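Long tables in village halls – keep or replace?

Started by wendy_whiteley, 22nd March

wendy_whiteley wrote:
Hello all, I've been reading this board for ages and have finally plucked up the courage to ask something. Our hall (Zornasby, if anyone knows it, tucked in behind the old school) has one very long wooden table that has been in the back room since before I moved to the village, and there is now a proper row brewing over whether to keep it. Half of us want to keep it and the other half want a stack of folding ones that can be put away on a trolley. It seats plenty, it weighs as much as a small car, and we all have bruises on our hips from edging round it. Two pictures of a long wooden table:

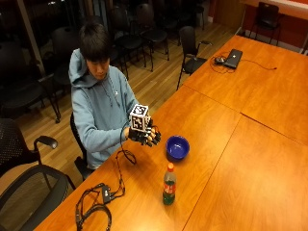
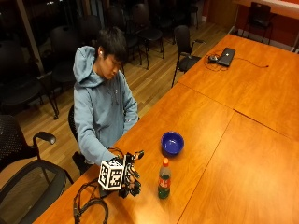

Ours is a bit darker and a good deal more battered, with a burn at one end from a fondue evening in the seventies. My own feeling is that we'd be mad to let it go. The Thursday lunch has been going for years now and I do believe people come partly for the table. You sit down next to whoever is there, the potatoes get passed along, and by pudding you know all about somebody's knee operation. I can't see that happening on six little tables with everybody sitting with the person they came with. But I've been told I'm being sentimental, and I may be! So I would love to hear from anyone who has gone one way or the other, and whether you were glad of it afterwards.

gezailles replied:
Keep it, Wendy. We got rid of ours four years ago and I still think about it when I'm stacking chairs. Folding tables are fine, they do the job, but they wobble, the catches nip your fingers and the edges chip the first time somebody drops one on the car park. We bought ours from Valtex and they have been decent enough to deal with, no complaints there, but we have already had to replace 3 of the tops. An old wooden one you can just sand down.

karabo_m replied:
I'm going to be the awkward one, sorry. I look after bookings at our hall and the long table nearly finished us. We couldn't do yoga, we couldn't do toddlers, the dance group left for the church rooms and took their money with them. When we finally sold it (to a couple with a barn, very happy, sent us photos) bookings went up so much that we paid off the boiler. 117 bookings the year before, and the year after we were turning people away at weekends. I loved the lunches too, I promise I'm not heartless, but a hall has to earn its keep.

wendy_whiteley replied:
Oh dear, Karabo, that's just what the other side keeps telling me, only you put it more kindly. Can I ask what happened to your lunches?

karabo_m replied:
They're still going! We push the folding ones together into one long run and put a roll of paper down the middle. You do have to be careful that they're all the same height, and there's always one place where a table leg is exactly where your knees want to be. We put the vicar there.

Delia E replied:
The paper roll thing is nice but it isn't the same, and I think everyone who has done both knows it. There's a gap every six feet and the gravy boat finds it. We have a big oak one at ours and I've eaten at it since I was small enough to sit underneath. Also, has anybody priced a good folding table lately? I was quoted 903 pounds for a set with the trolley, and that was before delivery. For that you could have yours sanded and oiled, and feed the person who did it.

mate_barta replied:
Delia, I have to disagree a bit on price. We paid 543 for eight, second-hand, from a school that was closing, and they've been perfectly good. You need to look about and be patient. I'd also say that weight matters more than people admit. Our lunch crowd are mostly over seventy, and moving a solid table is how backs go. My father did his shifting one for the harvest supper and he was no use to anybody until the spring.

gezailles replied:
Yes but why is anyone moving it, Máté? Leave it where it is and work round it. That's what back rooms are for.

mate_barta replied:
Not every hall has a back room, Géza. We've got one room and a cupboard.

Delia E replied:
Fair point about the cupboard. Wendy, yours is in the back room already though, isn't it? So does anyone want to hire that room for dancing?

wendy_whiteley replied:
Well, no, not for dancing. The quilters have it on a Tuesday and they adore the table, they can lay a whole double out flat on it. There was talk of a toddler group but they'd want the main hall anyway for the radiators. I hadn't thought of it like that, Delia. I think we've all been arguing as if it were in the main hall.

karabo_m replied:
Ah, that changes things for me. If it's in a room that would only be let to quilters, keep it. I'd still get four or five folding ones for the main hall, mind, so that you're never tempted to drag the big one through for a wedding. And measure the doorway before anybody promises it to anyone. Ours had to have its legs off, and one of the bolts hadn't been turned since the Coronation.

Delia E replied:
Seconded on the doorway. And put felt pads under the feet while you're about it.

wendy_whiteley replied:
Thank you all so much, this has been a real help and I feel a good deal less silly. The meeting isn't until June, so I've time to get a price for sanding and to talk nicely to the quilters. Does anyone know whether you can oil over old varnish, or does it all have to come off first?

gezailles replied:
It has to come off. Start with the underside of one end so you can see what the wood's doing, and open the windows.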